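About Us

Posted in January by Chae-won Yoo
Print this page | E-mail this page

Hi, I'm Chae-won, and I run Tirosthorpe. We help smaller plants work out what a robot is going to cost them before they sign anything. I used to be the person on the other side of the table, buying equipment for a packaging plant with a budget of 2000 dollars a month for "automation" (yes, all of it!), so I know how it feels to get a quote you can't read.

These days there are six of us. We don't sell robots and we don't take a cut from anyone who does. You pay us for a plan, and the plan is yours, even if you take it straight to somebody else.

A lot of our work lately is panel operation, meaning robots that press the buttons and turn the switches on cabinets you already own. People love the idea of keeping their old panels, and so do I, but a hand with fingers is a very different line in the budget from a plain gripper!
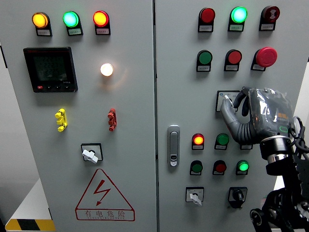
How we build a budget

We start with your panel and list every button, selector and lamp the robot has to deal with. Our longest list so far ran to 376 items, for Ghumman, and it took me most of a Wednesday just to type it up. Then we price the arm, the hand, the mounting, spare cables, training and the hours your own electrician will spend on it. That last one gets left out of almost every quote I see.

After that we split it into what you need this year and what can wait. Uvard bought one arm first and put the second off until the new fiscal year, and I still think that was a smart call.

Talking to us

Call before lunch if you can, I'm on plant floors most afternoons. The first conversation is free and usually runs long (my fault).

Recent items
- Lease or buy? Notes from the Trunditora project
- What to ask before you order a robot hand
- Spare parts: how much to set aside
- Planning floor space around old cabinets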